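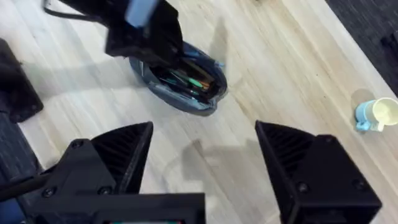
A light wood tabletop with a black gripper.

Drurkov County opened its new elections office to the public in July, a few weeks ahead of the primary. I went for the morning tour, which started at 9 at the side entrance of the Espiritu Building in Dovby. The front doors face Court Street but stay locked until early voting begins.

County Clerk Yasmine Alaoui led our group. She took office after a recount in the county commissioner race that ended with a margin of 422 votes, and she brought it up before anyone asked. Most of the changes in the building go back to that recount, she said. The old office had one storage room, and ballots, poll books and office supplies all shared it.

The new one keeps them apart. Returned mail ballots go into a locked room with two keys, one held by a Republican employee and one by a Democrat. We looked in through a window in the door. The shelves were bare because ballots had not gone out yet. A sign-in log hung on a clipboard outside, and Alaoui let us page through it.

Next came the signature room, where a man in our group wanted to know what happens when a signature doesn't match. Two people look at it, and if both reject it the voter gets a letter and a phone call. The voter then has until the canvass to fix the problem. He asked how often that happens. In the last general election the county sent 357 of those letters, and a little over half came back in time. He thought that was too few. Alaoui said she did too, and that the letter has been rewritten in larger type.

The longest stop was the counting room. The county leases its scanners from Trerkarex under a contract the commissioners approved on a split vote last year, and two of the people on the tour had spoken against it at the hearing. A technician ran a stack of test ballots marked with names of state birds and flowers. Western meadowlark won. One ballot had been filled in with check marks instead of ovals, and the scanner kicked it out for a person to read. The full test before the primary uses 4000 ballots and is open to observers from both parties – you have to sign up with the clerk's office first.

Questions at the end ran over by half an hour. Someone asked about the drop box that used to stand at the Dovby library. It is not coming back this year, and Alaoui said the decision belonged to the commissioners. She gave out the date of their next meeting. A woman who works the polls in the north end of the county asked for better chairs and got a laugh, then asked again and got a promise to look into it.

Parking was tight. The lot behind the building is shared with the county assessor, and several of us ended up on the street with one-hour meters. Coffee and store-bought cookies were set out in the lobby. A second tour is planned before early voting, in the evening this time, and the clerk's office is taking names by phone.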